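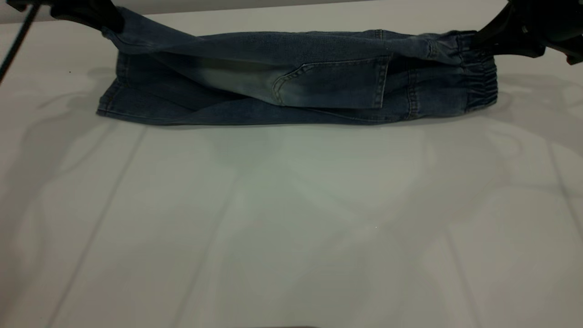 Can a robot really learn to fold pants?

You may have heard that robots can learn by watching us. Well, sort of. It's a bit less magical than it sounds.

One way to teach a robot is called teleoperation, a long word for driving it by remote control. A person moves a pair of handles, and the robot's two arms copy every move. When the person squeezes, the grippers pinch. The computer writes down where the arms went and what the cameras saw.

Another way is to take hold of the arm and push it through the job by hand, like helping a toddler wave goodbye.

So who did the folding? The person did! The robot was more like a puppet. Keep that in mind when you see a video of a robot doing chores, and ask if someone is steering it.

Next comes practice without help. The computer looks for patterns in all those recorded turns and tries to make the moves itself. At the Encombe workshop, people showed a robot called Letia how to fold jeans 699 times. You probably needed a lot fewer!

Then Letia had 5 tries alone. She got 3 right. Is that good? I'm not so sure. Five tries is a tiny test, and they were all with pants she had practiced on. Cloth is tricky — it flops and bunches up differently each time.

Try it yourself: make pinchers with just a thumb and one finger on each hand, and fold your own jeans. Now teach a friend to do it without saying a word. How many turns did your friend need?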